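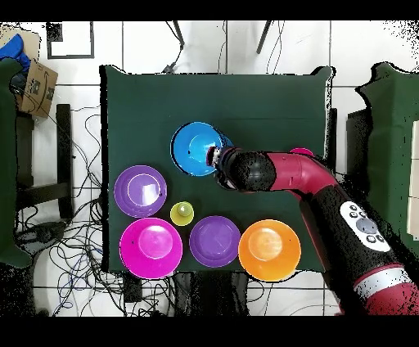

# Dyeing Easter eggs (or any eggs!) with stuff from your kitchen

Updated 1/26/26

I dye eggs all year long. Birthdays, spring, a gray week in January when the house needs cheering up, you name it. Store kits are fine, but cabbage, onion skins and turmeric give you these deep, speckly, slightly unpredictable colors that I just love, and you probably have most of it at home already.

## What you need

- White eggs, hard-boiled and cooled (brown ones work too, the colors come out earthier)
- White vinegar
- Half a head of red cabbage, for blue
- Skins from 5 or 6 yellow onions, for rusty orange
- 3 tablespoons ground turmeric, for yellow
- 2 raw beets, chopped, for pink
- A bowl or jar for each color, deep enough to cover an egg
- A slotted spoon and an old towel

Start saving onion skins early. I keep a paper bag of them in the pantry and my family has learned not to throw it out.

## Make the dye

1. Put each dye ingredient in its own pot with 4 cups of water.
2. Bring it to a boil, turn it down, and simmer with the lid on for 35 minutes. Cabbage smells like cabbage, so open a window.
3. Strain into your bowls and let everything cool to room temperature.
4. Stir 1 tablespoon of vinegar into each cup of strained dye. Watch the cabbage when you do this! It swings from purple toward pink right in front of you, and the eggs still come out blue. 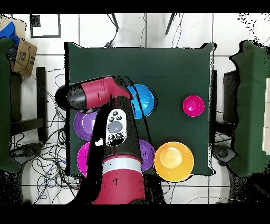

## Dye the eggs

Wipe each egg with a little vinegar on a paper towel first. Any grease from your fingers will leave a pale patch, which can be pretty if you do it on purpose (press a thumb dipped in oil on the shell and you get a moon).

Lower the eggs in gently and make sure they're covered. Turmeric is fast and gives a strong yellow in half an hour. Onion skin takes an hour or two. Beet and cabbage want a whole night in the fridge, and the blue you find in the morning is worth the wait.

For green, do yellow first, dry the egg, then give it a few hours in cabbage. My neighbor Jozef Dijkstra goes the other way, blue first and then a quick dip in turmeric, and gets a mossy color I haven't managed to copy yet.

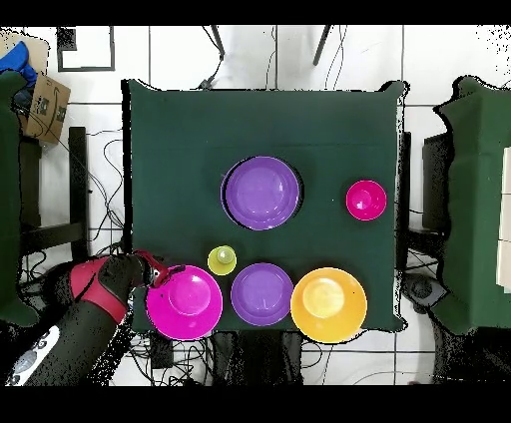

## Drying and finishing

Lift the eggs out with the spoon and stand them in an upside-down egg carton. Don't rub them while they're damp or the color slides right off, especially the beet. Once they're fully dry, a tiny bit of vegetable oil on a soft cloth gives a lovely low shine.

If you plan to eat them, do all the long soaking in the fridge, put them back there once they're dry, and finish them within a week. Leftover dye keeps in a jar in the fridge for a few days, and a second batch comes out softer and paler. I like those best on toast-colored brown eggs.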